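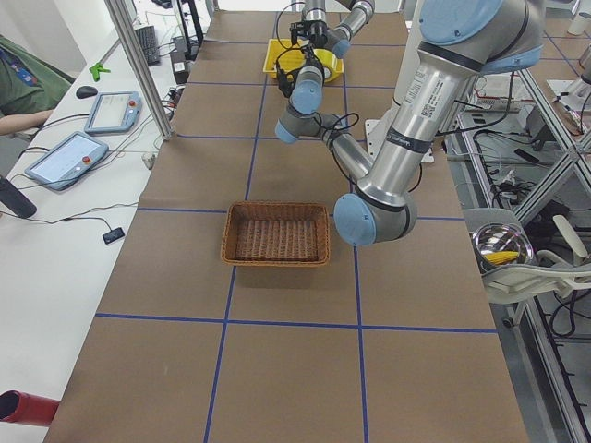 I have never trusted a sorting system that needs its own supplies. So when everybody on the Plarkavley craft forum started swearing by the paper-and-tape method this August, I rolled my eyes and kept scrolling. You cover a big table in kraft paper, mark it off into boxes with colored tape, and every kind of thing you own gets a box. People were posting before and after shots like they'd lost weight.

Well, I tried it. I'm still not sure what I think.

The paper part I'll give them. I used the plain brown stuff, the same stuff I wrap parcels in, and it does save the tabletop from glue and scratches. You can write on it too. The tape is where I get grumpy. The original post says to use blue painter's tape "because it peels clean." Off a table, sure. Off paper it takes the top layer of the paper with it, so the first time you decide a box is too small you have a fuzzy scar down the middle of your grid. I redid two lines and then gave up and lived with the boxes I had.

And who has things that come in equal rectangles? My ribbon fits in a corner of one. My rolled paper doesn't fit in any of them. By the second evening half my boxes held one lonely item and the rest had a pile sliding over the line into next door.

The basket helped more than the grid did, if you ask me. Everyone says to keep one empty basket in the middle for whatever you can't decide about. I bought a woven one from Stamel for 26 dollars, which is a lot for a thing to put other things in, and it filled up in an hour. Small beads fall into the weave, by the way. Use a bowl for those.

A shallow tray for the tape and scissors is worth having. I lost my packing tape four times before I gave it a home, and a bright colored tray is hard to overlook even for me. You don't need the Firnis one they all link to. Any old lunch tray will do.

Then there are the claims. One poster says she sorted 3147 buttons in a weekend. Maybe she did. I got through more than 80 spools of thread and a drawer of zippers and my back hurt – and that was with a lot of zippers going straight back in the same drawer.

So am I keeping it? For now. I need the table for the Thepsuriya swap anyway, and laying things out where I can see them did stop me from ordering another pack of white elastic. I found three packs, all opened. The tape lines will probably be gone by the next time I change the paper.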